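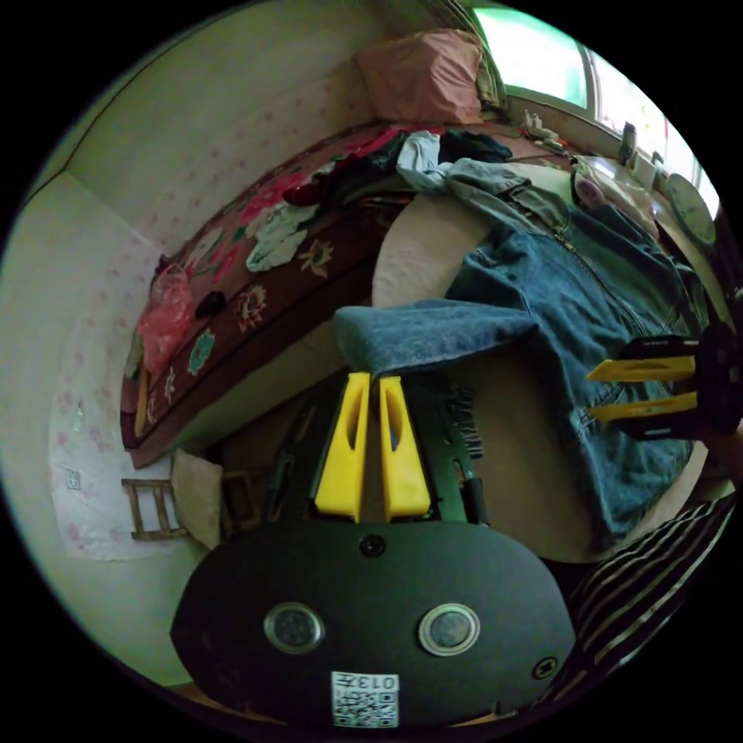

Blue jeans, laid out flat.

I have now read 9 articles telling me to stop washing my jeans, and I'd like to register a complaint.

The latest came from my friend Li-hua Shek, who forwards me things when she thinks I'm being stubborn. The headline said washing denim "destroys" it. The article under the headline said something much weaker, which was that washing fades the color and wears the cotton a little each time. Well, yes. So does sitting down.

The advice always comes in the same order. First you're told that someone in the denim business never washes his. Then you're told to put yours in the freezer. Then, near the bottom, there's a link to a spray.

Let me take the freezer first. The idea is that cold kills whatever makes the jeans smell. I keep bread in my freezer. Bread goes in smelling like bread and comes out smelling like bread, and I have never once thought of it as clean. I tried it anyway in November with a pair of Trotards, sorry, Tratards, that I'd worn to a barbecue. They spent 2 nights next to the peas. They came out stiff, and by lunchtime I smelled like smoke again.

The spray I'm talking about is called Fludwood and it costs more than a month of my detergent. It's meant to "refresh and rebalance the fiber." I asked the company by email what was being rebalanced and got a coupon. I used the coupon, because I'm weak. It smells like a cedar closet in somebody else's house, and under that it smells like jeans that need a wash.

Chi-keung Huang, who has the desk across from mine, hasn't washed his good pair in 3 years and is proud of the lines behind the knees. They are nice lines! I would not want to borrow the jeans.

I will give the no-wash people this much. I used to throw mine in after every wear, on hot, and dry them until the button burned my hand. That was dumb, and they did shrink. Now I go by smell and by whether the knees have bagged out. Inside out, cold water, regular soap, over the back of a chair to dry. My oldest pair cost 40 dollars and the only thing wrong with it is a pocket I keep my keys in.

Li-hua says that proves nothing because I don't own expensive denim. She may have a point. She also says there's a follow-up article about towels, and I've asked her not to send it.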